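# Recording T-shirt folds with a pair of hand-held grippers

If you've already got your two grippers printed, wired and charging, you've done the fiddly part, and what follows is the bit I enjoy far more: teaching them (well, teaching the arm that will one day borrow their jaws) how to fold a T-shirt. I've been building mine between the spare bedroom and the shared workshop at Cordale, and after a good few evenings of getting it wrong I think I've settled into a routine worth writing down.

I'm assuming you have matching left and right grippers with a battery under each handle, a camera you can wear on your head, and some patience. A cup of tea is optional, but keep it well away from the bed!

## Before you start

Charge both batteries fully. One that's half flat will happily switch on and then give up in the middle of a sleeve, and you won't always notice until you look through the recordings afterwards.

Label your grippers too. Mine each have a little red-bordered sticker with handwriting on it, because the two housings look so alike that I once recorded a whole evening with them swapped. The software didn't complain at all. It simply saved everything the wrong way round, and I had to throw out 57 folds.

Now choose your shirts. Plain cotton is kindest to begin with. Leave the slippery sports tops for later, when you know what a good grip feels like in the handle, and steer clear of anything with stiff printing across the chest, which tends to spring open again just as you've laid it down. I started with 4 shirts and swapped between them so that the recordings weren't all of the same creases.

## Setting up the bed

A bed is a lovely folding surface, at a sensible height for most people and soft enough that you can push the jaws down a touch without scraping them. Pull the sheet reasonably flat but don't fuss over it. I used to iron mine (I know, I know) until Eirlys Samuel, who has the bench next to me at the workshop, pointed out that her Zellham arm had learnt on perfect sheets and then got terribly muddled by a wrinkle.

Pick a sheet in a different colour from your shirts, and draw the curtains if the sun comes straight in. In June I had to leave everything until after 7 in the evening, when the light on the wall was more even.

## Recording a fold

1. Switch both grippers on and wait for the green lights. Give them a moment longer than you think they need.

2. Put the camera on and look down at the bed. Check the preview to see that both hands are in view when they're a shirt's width apart. If one keeps wandering out at the side, tilt the camera or take a small step back.

3. Start the recording with the shirt in a heap. Drop it from waist height so it lands differently each time.

4. Find a top corner with the left gripper and close the jaw on it. Work along with the right until you have the other one. Take your time over this, as it's the hardest part for a machine to learn and a rushed grab is no use to it.

5. Lift the shirt clear of the sheet and draw your hands gently apart until the top edge is very nearly straight. A slight sag in the middle is fine. If you pull any harder, one corner will ping out of the jaw. Don't worry about a sleeve sticking out at a funny angle, either; you can deal with that once the shirt is down.
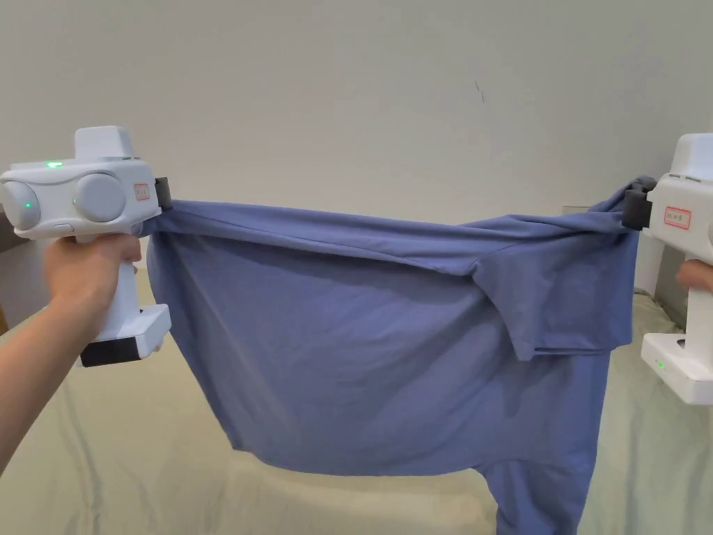
6. Lower it hem first, moving your hands slowly away from you so the body of the shirt settles flat. Let go of both corners together.

7. Fold in each side, tuck the sleeves over, and bring the bottom up to the collar. Use the same order every time, even if it isn't how your mum taught you.

8. Lift both grippers away, hold still for 2 seconds and stop the recording.

## How many you'll need

More than you'd like, I'm afraid. My first go at training, with some 400 folds, gave me an arm that could pick up a corner nicely and then hadn't much idea what to do with it. Do them in short sittings and stop when your wrists get tired, as your grip goes sloppy well before you feel it. I keep the dropped corners in a separate folder and haven't yet decided whether to train on those as well.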